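Teaching by Demonstration
Notes for Unit 2: Kinesthetic Teaching, Teleoperation and Hand-held Grippers
Cosimo Caruso

Read these before the lab. The math comes in Unit 3.

1. Why demonstrate at all

A robot can be programmed by writing down positions. This works when the part is always in the same place and always the same shape. It works badly for cloth, cable, food and anything that arrives in a pile. In those cases we record a person doing the task many times and fit a policy to the recordings. The quality of the policy depends mostly on the quality of the recordings.

2. Three ways to record

Kinesthetic teaching. The teacher holds the arm itself and moves it through the task with the motors in gravity compensation. Joint angles are logged directly. The teacher's body is often in the camera view, and two arms are hard for one person to guide. On the Prirley arm, keep your hands off the wrist joint, where the torque reading drifts if you lean on it.

Teleoperation. The teacher moves a leader device and the robot follows. In the Nedia setup the leader arms are smaller copies of the follower arms. The recorded data match what the robot can do, including its speed limits. The teacher feels little or no contact force, so grasps tend to be too hard at first. Expect your first 30 episodes to be slow. Label them as practice.

Hand-held grippers. The teacher carries a gripper in each hand and does the task without any robot present. Position is recovered afterward from tracking. Collection is fast and can be done in almost any room. The cost is that a person can reach poses the arm can't, so each episode has to be checked against the arm's workspace before training.

3. Episodes

An episode starts with both grippers open and in view and ends the same way. Do not talk to your partner or look around during an episode when wearing the head camera. If you drop the item, pick it up and continue. Recoveries are useful. If you stop and think for a long time, discard the episode.

The Farina set used in this course has 688 episodes, of which 180 are held out for testing. Do not train on the held-out part.

4. Cloth
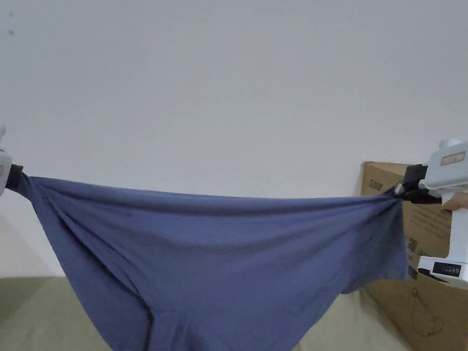

Cloth has no fixed shape, so most of a folding demonstration is spent getting the item into a known state. The usual first step is to find two corners, grip one with each hand and pull them apart. With the blue-gray knit piece held this way, the top edge is fairly taut and can serve as a reference line for the fold, while the fabric under it still sags in a wide curve. Look also at the right grip, where the material is bunched into tight creases at the jaws. A grasp that takes in that much fabric makes the position of the corner uncertain. Aim for a shallow grasp close to the hem, and use the same depth on both sides.

Pull until the edge stops sagging, then stop. Jersey stretches, and a policy trained on overstretched cloth will pull too far on a stiffer one.

5. Before the lab

Install the Flidel viewer and open any two episodes from the training part. For each, write down the time of the first grasp, the time both corners are held, and the time of release. Bring the sheet with you.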